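How to get ready for a musical theatre audition when you're new to it

By Yanling Jiang

24 shares | 4 comments

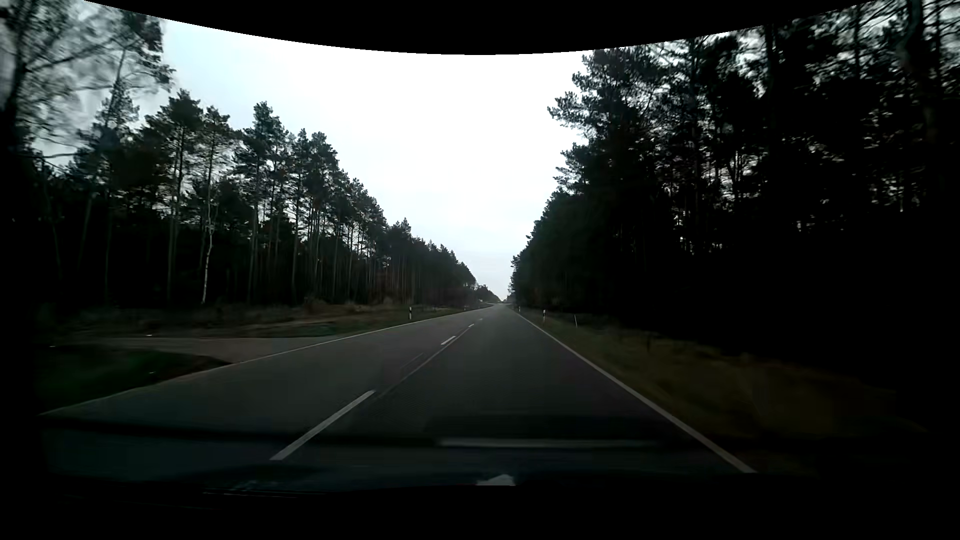

Most community and regional companies hold open auditions, and you don't need an agent or training to go to one. You do need a song, something to hand the pianist and a fair idea of what will be asked of you. The steps below are the ones I give to adults who come to my Thursday class. They assume you have at least a couple of weeks before the day.

1. Read the notice properly

Audition notices are dull but they tell you nearly everything. Look for the length of the cut they want (usually 16 or 32 bars), whether you can sing from the show itself, and whether there is a dance call on the same day. The notice for Skullside last March asked for a folk or rock song, nothing from the show, and closed shoes. A good number of people arrived with a ballad from the golden age and sandals.

Check the rehearsal schedule as well. If you can't make tech week, say so on the form. Companies can work around a missed Tuesday in the second month, but they can't work around an actor who is away on opening weekend.

2. Choose a song you already sing well

Pick something in the style of the show that sits in the comfortable part of your voice. Your highest note should be one you can hit at nine in the morning with a mild cold. If you're going for a particular role, look up its vocal range and choose a song that covers most of it.

Avoid songs that depend on a big orchestra or a long build. The first half of your cut should tell the panel what you sound like.

Have a second song ready in a contrasting style. You may not be asked for it. When I auditioned for Droltomico I sang eight bars of my first choice and was then asked for "anything faster", so the second song does get used.

3. Make the cut

Print the full score and mark your starting bar and your last bar in pencil. Start at the beginning of a sentence in the lyric and finish at the end of one. Sixteen bars is a guide, and a bar or two over is fine if it lets you finish the thought.

You'll also need a way in. A bell tone (one note from the pianist) works, and so does a two-bar introduction. Long introductions use up your time while you stand there.

4. Prepare the sheet music for the pianist

– Print on one side of the paper only.
– Tape the pages side by side, or put them back to back in a ring binder with non-glare sleeves.
– Make sure the left-hand notes haven't been lost off the bottom in photocopying.
– Circle key changes, repeats and any place where you slow down.
– Print it in the key you sing it in. Don't ask the pianist to transpose on sight.

Before you start, greet the pianist, show them the start and finish, and give your tempo by quietly singing a line. Don't click your fingers or tap the piano.

5. Practise under bad conditions

Sing the cut in your socks, in the car park and straight after climbing the stairs. Sing it with a piano recording that has no melody in it. Record yourself once on your phone and listen for the words. If you can't make out a line, slow the consonants down and try again.

Then do it in front of two people. Friends are fine. The first time you sing it for an audience shouldn't be in the audition room.

6. On the day

Arrive 20 minutes early and warm up before you get there, as most halls have nowhere to do it. Wear clothes you can move in. Bring water, your music, a pencil and a printed resume if they asked for one. Leave costumes and props at home.

When you're called, give your name and the song title, pick a spot on the wall just above the panel's heads, and nod to the pianist when you're ready. If you forget a word, keep going. If it falls apart completely, you can ask to start again once.

7. Afterwards

Write down what you sang and what they asked for, and keep it with your sheet music. Callbacks may come the same night or a week later. If you hear nothing past the date on the notice, a short polite email to the production manager is fine.

Comments (4)

Related
How to read a vocal score if you can't read music
What to expect at a dance call
Skullside: rehearsal diary, week 2
Casting news: Lü at the Ivevow Theatre
Hiring a hall that seats under 2,000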